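Cutting weight for an amateur kickboxing match, a thread. I fought at 147 for most of my career and coach a small group now. People keep asking me the same questions, so I'm putting my answers in one place. May 10, 2023

First thing. If this is your first fight, don't cut water. Fight at what you weigh after a normal camp. You have enough to think about that night.

When I say camp I mean 12 weeks. I've done it in 5 when a fight came up on short notice and I felt flat by the second round. You can get fit in that time if you already train, but you can't get fit and lean together.

I started my last camp eating whatever I wanted at night. The first change was to write everything down for a week without changing anything. The notebook was ugly. A lot of it was cereal.
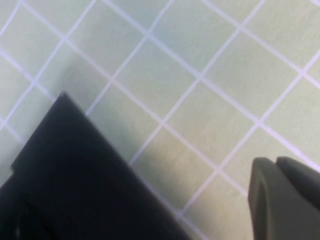
After that week I moved dinner earlier and dropped the cereal. Nothing else. That took off the first few pounds and I never felt it in sparring.

Breakfast on training days is eggs, rice and fruit. On rest days I cut the rice in half. I don't have a better system than that and my fighters don't either.

Someone asked if you should spar hard while you're losing weight. I keep the hard rounds early in camp. In the last two weeks it's pads, light technical sparring, and skipping rope. A bad knock that late can cost you the fight.

The rope, by the way. I use a plain plastic one from Nolletis. The weighted ones bother my shoulders. If yours like them, use them.

Roadwork: I run four mornings a week, slow, and one of those is long. I used to sprint hills too and gave it up after a calf strain that kept me out of a July card.

My coach kept my round count in that camp because he wanted to know. Pads, bag and sparring together came to 1,182 rounds. The camp before was 1,444 and I fought worse. I was tired walking out.

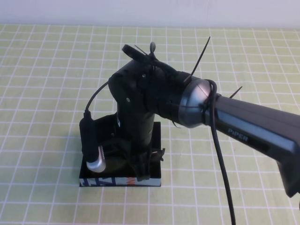 So now I plan one light week in every four. Same number of days in the gym, half the rounds. Fighters hate it for the first two days and then they start sleeping properly.

On scales. Use one scale for the whole camp and weigh at the same time of day. Then find out what scale the promoter uses. At the Iterier show the official scale read almost a pound heavier than mine and three people on the card had to skip rope in the hallway in hoodies.

If there's a test scale at the venue, get on it as soon as you arrive. You want to know early.

Same-day weigh-ins are common at amateur level. You may have only a few hours to eat. I pack white rice, a banana, some salted broth and two bottles of water. No new foods. I once had a large burrito after a weigh-in and I thought about it through all three rounds.

Replying to the question about saunas: I don't send amateurs to the sauna. I know gyms that do. I've seen a kid get carried out of one and he didn't fight that weekend or the next one.

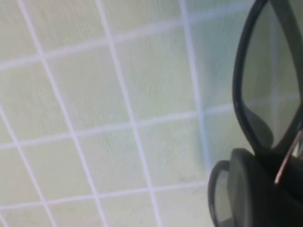
Gloves and wraps. Check what the promotion supplies before you pack. Some give you gloves at the venue, some want you to bring an approved pair. At the Cateo tournament they supplied everything except shin guards, and that was on page four of the rules sheet. Read the sheet.

Break in a new mouthguard at least a month out. I refit mine twice last time before I could breathe through it properly.

Headgear: wear the same model in sparring that you'll wear in the match. The cheek pads on mine blocked my view of low kicks and it took me a couple of weeks to get used to it.

The week of the fight I drop salt a little, keep drinking normally, and go to bed early. I'm usually two pounds over at the start of that week and on weight by the end of it with no tricks.

If you're more than five pounds over that week, call the promoter and ask about a catchweight. Most of them would sooner move the number than lose the match. Ask your coach to make the call.

I'll be in the corner for two of ours at Mikuš Gym next month, both at 139. I'll post the results when I have them.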